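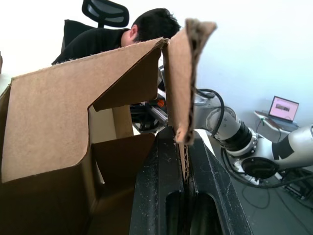 *Fig. 7. Gripper view: the fingers holding a box flap by its narrow edge.*

## Folding and flattening boxes (Latus two-arm kit)

Can a machine break down your cardboard yet? Some of it, yes, and it's a treat to watch! Plain shipping boxes are the chore we'd hand over first. Taped-up, soggy or double-walled ones still need you (and a knife), and laundry is a whole other chapter.

### Before you start

1. Peel off all tape and pull any staples.
2. Put the box on the work surface with its flaps up.
3. In the Drindeo panel, choose **Cardboard > Flaps** and set grip force to 45.
4. Brush dust and paper fibers off the finger pads.

### Running the fold

1. Jog the first arm until the flap sits between the fingers, then press **Close**.
2. Check the wrist camera view. You want the flap upright, with the wavy edge showing.
3. Bring in the second arm to steady the opposite wall.
4. Press **Fold** and keep a hand near the stop button.
5. Repeat for each flap.

**Note:** Frayed corners are tricky. The board peels into layers and the fingers may grab only one of them. Move the grip point lower and try again. In our October trials at the Fosden shop, the kit finished 19 of 21 clean boxes, and both misses were torn flaps. We were thrilled with that!

**Caution:** Keep your head and hands out of the reach of both arms while they are powered. Press **Hold** before leaning in.

**Caution:** Route floor cables away from where you walk.

Finger pad cleaning is covered in the Catacutan gripper sheet.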